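Clendatach Household: Plastic Clothespins FAQ

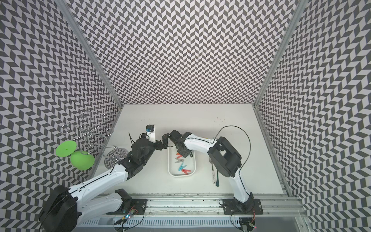
Plastic clothespins fail in predictable ways, and most of the mail we get about them concerns springs, fading, or storage. The answers on this page apply to all Clendatach spring-type plastic pins, whatever the color. They also apply in large part to other makers' pins of the same type. For inspection, put the pins out in a shallow white tray with rounded corners, a few at a time, as with the five in the photo. Chips and surface dirt are easier to find against white, and a coral red pin like the one near the top of the group is hard to lose track of. Sort pins by condition first and by color second.

Which parts does a pin have?

Two legs and one spring. The legs are molded plastic. The short end, behind the spring, is the grip. The long end is the jaw. On our pins the jaw has a ribbed pad at the tip and a round notch farther back. The notch is for the line, and the pad is for the fabric.

How long should a plastic clothespin last?

It depends on sun exposure more than on the number of uses. Pins kept indoors between washes last several times longer than pins left on the line all year. We do not state a life in years, as line position, climate, and load vary too much for a figure to be useful.

How do I tell whether a pin is worn out?

Check three points. Look at the inside of each leg where the spring sits. A white stress mark there comes before a crack. Press the grip fully and release it. The jaw should close flat, with no side offset. Then rub the outside of the leg with a dark cloth. If a chalky film comes off, the surface has broken down and the pin should not be used on clean laundry.

Does a faded pin have to be thrown out?

No. Fading alone affects the pigment. A faded pin with no chalking and no stress marks can stay in service. Move it to light items such as socks and dishcloths.

Do some colors hold up better than others?

In our pins, dark colors hold up better than light ones in direct sun. Reds and pinks change color earliest, and the change shows on the upper side of the leg first. Strength at that stage is usually unaffected.

How should the pins be washed?

By hand, in water no warmer than 95 °F, with ordinary dish soap. Soak for 30 minutes if there is green growth around the spring. Rinse, shake, and lay the pins out in one layer. Do not pile them up, because water stays in the coil. A shallow tray or a baking sheet lined with a towel will do. Turn each pin over once.

Can they go in the dishwasher?

We advise against it. The drying cycle can warp the legs, and loose pins fall through the rack onto the heating element. A closed cutlery basket solves the second problem but does nothing for the first.

The spring has popped out. Can it be put back?

Yes, if both legs are intact. Set one leg flat on a table with the inside facing up. Seat the coil in the cradle and hook one arm of the spring over the outside of the leg. Hold the second leg in position, and pull the free arm over it with needle-nose pliers. Wear eye protection. Spare springs are sold under order code 123. They fit the standard pin only.

Will the spring leave rust marks on fabric?

A spring in good condition will not touch the fabric if the item is held at the jaw tip. Rust marks come from fabric pushed back as far as the coil. If a spring already shows brown spots, replace it. Oil is not a fix, as it transfers to laundry.

How do I avoid pinch marks on knitwear?

Dry heavy knits flat. For light knits, fold the item over the line at the armpits and place the pins there, with one on each side. The ribbed pad leaves a mark on any stretched fabric, and the mark normally comes out with steam.

How many pins should one item take?

Use two for a shirt, hung from the hem at the side seams. Use two for pants, hung from the waistband. A flat sheet folded in half takes four. Neighboring towels can share a pin if the line is no thicker than the notch.

Where should pins be kept between uses?

Out of the sun and dry. An open tray on a shelf works for small numbers and makes a damaged pin easy to spot. For larger numbers use a mesh bag. Avoid lidded tins if the pins go away damp. Do not store pins clipped under load, for example on a thick board edge, since the spring slowly loses tension.

Are they suitable for closing food bags?

They will hold a folded bag shut, but they do not make an airtight seal. Keep kitchen pins separate from laundry pins. Assigning one color to the kitchen is the simplest method.

Can pins be used in the freezer?

Not recommended. The legs become brittle when cold and can snap if opened quickly.

What is the difference between the Deschamps and the Tirkevgate pin?

Deschamps is the standard pin, for lines and racks. Tirkevgate has a wider jaw and a stiffer spring, for comforters and rugs. A full bag of Tirkevgate pins weighs 430 g. The legs of the two models cannot be mixed.

Can I recycle broken pins?

Take the spring out first. The spring goes with scrap metal. Many curbside programs reject small rigid plastics, so check locally before putting the legs in the bin. Customers near Vukavcombe can drop legs and springs at our counter, in separate bags.

Do you sell single replacement pins?

No. Pins are sold by the bag, in mixed colors. We cannot pack a bag to a requested color. Orders placed in August ship more slowly because the molding line is stopped for maintenance.

Who do I contact about a faulty pin?

Write to Leonora Baluyot in customer service and include a photo of both legs and the spring, laid side by side on a plain light surface. Technical questions about springs go to Nestor Baluyot. Please keep the broken parts until you have a reply.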